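Round Tin Lids: Gallery

Sowah Workshop Notes, storage section

The lids on this page belong to a batch of round flat tins bought from Hakus in July for the Parthorpe reel shelf. The order number was 2324. The tins replace cardboard boxes that had lost their shape, and the lids were ordered in one color so that the shelf labels would read clearly against them. The notes below cover finish, edge profile and stacking. Dimensions are on the order sheet and are not repeated.

1. Two green discs, stacked, slightly offset
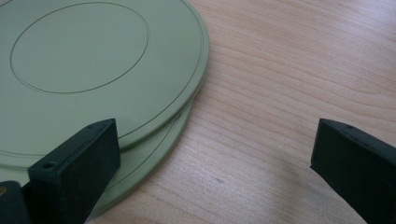 The finish is matte and takes a grease pencil without skipping. Wipe the mark off with a dry cloth; solvent dulls the paint. Adhesive labels go between the inner ring and the outer groove, where the face is plain. A label laid across the groove lifts at the corners within a few weeks.

Stacking lids by themselves is acceptable for short periods. We limit a loose stack to 14 and keep it on a flat surface. Taller stacks lean, and the painted edges rub against each other when one is pulled from the middle. For longer storage, put a sheet of plain paper between each pair.

2. Lid edge
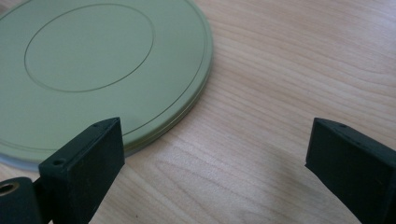 Photos and notes: Mekdes Tsegaye
Posted September 27, 2018

The rim steps down in thin layers outside the outer groove. A pale metallic strip shows under the green along the lower left. Dust collects in the steps first, so clean the rim before the face. A soft flat brush works; a cotton swab leaves fibers.

Check the fit of each lid before it goes on the shelf. It should seat by hand pressure applied evenly at opposite sides. If it rocks, turn it a quarter and try again. In this batch 4 lids had to be exchanged for poor fit, and Prostham supplied the replacements in the same green. The shade is close enough that we do not track which is which.

Lids and bases are not numbered by the maker. Dela Atinga marks the inside of both parts in pencil when a tin is assigned, using the shelf code followed by the position. Shelf codes run from 1 to 16, top left to bottom right.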